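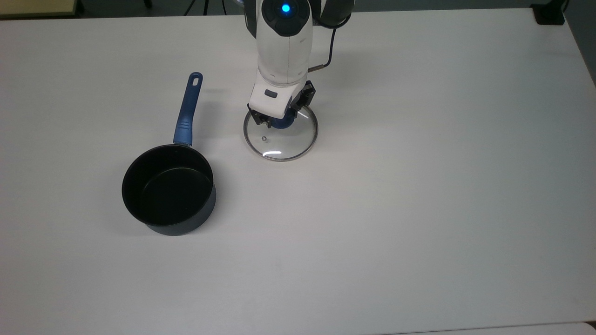

**Why does the hob switch itself off a few seconds after I put a small pan on it?**

The ring isn't finding enough magnetic metal above the coil, so it treats the zone as empty and shuts it down. On the Birkis induction hob this shows as a flashing U on the zone display. It is usually the pan or the pan detection setting, and only now and then the coil.

## Ticket log

**Opened:** 23/11/2025
**Reported by:** Tala Farah, Wernside flats, shared kitchen
**Handled by:** Majdi Obeidat
**Status:** Closed, one follow-up open

**Original report**

Front left ring on the Birkis hob keeps cutting out. It lights up, shows the power level, then goes to a flashing U and beeps. The big pans are fine on it most of the time. Milk and sauces are hopeless. The other three rings seem all right but people mostly use the front ones. Already tried turning it off at the wall.

**Majdi, first reply**

Thanks. Please check these and write back:

- Does a fridge magnet stick firmly to the middle of the pan base? The edge doesn't count.
- Is the glass over that ring clean and dry?
- Does the same pan work on the back right ring?
- Is the child lock light on?

**Tala**

Magnet sticks, but weakly, on the pan we use for milk. Sticks hard on the big ones. Glass is clean. Milk pan works on the back right if I put it dead centre, otherwise same U. No lock light.
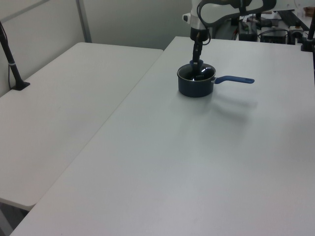 *Small dark-coloured saucepan on a white table.*

**Majdi**

The back right is the smallest zone, so it will accept a smaller base. Front left is the 28 cm zone and needs a fair bit more metal over it before it will stay on. That explains the milk pan. It doesn't explain the big pans dropping out "most of the time", so I'd like to know more about that. Which power level are they on when it happens?

**Tala**

Level 7 and up. Never noticed it lower down. Bilal says it also happens when the back left is on at the same time.

**Majdi**

That helps. Front left and back left share one power board. If both are turned up, the hob will cut one back, but it should show a lower number and carry on. It should not go to U.

Bilal, could you do the following when the kitchen is quiet:

1. Turn the hob off at the wall switch and leave it off for 3 minutes.
2. Turn it on again. Within the first minute, hold the lock key and the front left minus key together until you hear two beeps.
3. The display should read P followed by a number. Tell me the number.
4. Press the lock key once to leave the menu. Please don't change anything yet.

**Bilal Sfeir**

Took me a couple of goes to get the beeps. It says P2.

**Majdi**

P2 is the strict detection setting. The hob should have left the fitter on P3. Go back in the same way, press plus once so it reads P3, then hold the lock key until it beeps. Then boil a large pan of water on front left at level 7 with back left on as well.

**Bilal**

Done. Boiled without cutting out. Back left dropped its number on its own, front left stayed put. Milk pan still gives U on the front left.

**Majdi**

Good. The milk pan will go on doing that – please keep it to the back right ring. Closing this. Nour Srour is checking whether the hobs on the other floors were also left on P2 and will reply here in December.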